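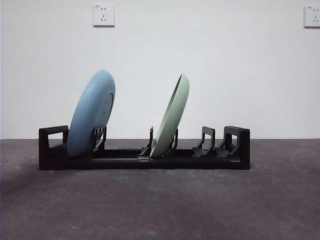
Town budget vote, and what I heard there

December 5, 2025

The town board passed the budget last night, four to one. I went because I said in November that I would, and I took notes on the back of the agenda.

The number most people care about is the highway line. Jomar Tagle, our highway superintendent, asked for money to replace the 12-foot culvert on Yap Road. He got it, minus $3,000 the board moved over to the assessor's office for software. He didn't argue. He said he could make it up by putting off the salt shed door another year.

Rebecca Villa cast the no vote. Her objection was to the fund balance, which she thinks is being drawn down too fast to keep the tax rate flat. She has said this at every workshop since the draft came out. I think she is right about the direction and wrong about the year. We have a bridge and a culvert to pay for, and a flat rate buys some patience from people who got reassessed in the spring.

Supervisor Ettore Leone ran the meeting quickly, as he does. Public comment came before the vote this time — last year it came after, and several of us complained. Three people spoke. Renato Malabanan asked why the Hunard sewer district has 504 users on the bill and 541 on the engineer's map. The answer was that some parcels on the map are vacant lots with stubs and pay a different charge. He asked for that in writing and the clerk said she would send it.

Farzad Nazari spoke about the Jandach Hill transfer station. The board wants to cut Wednesday-style midweek hours and keep only weekends. He works weekends, and so do a lot of people on that side of town. Leone said the hours aren't set in the budget and can be taken up in the new year. I would like to see that on an agenda before I believe it.

I did not speak. I had meant to ask about the sidewalk on Vorkent Street, which has been in the plan for as long as I've lived here, but it isn't in this budget at all and I figured I'd get the same answer Farzad did.

The full budget is at the clerk's counter. The copy on the website is still the preliminary one — check the cover page before you print it. The organizational meeting is next, and that's when they name the planning board seats. Two are open. Letters of interest go to the clerk, and she told me she has one so far.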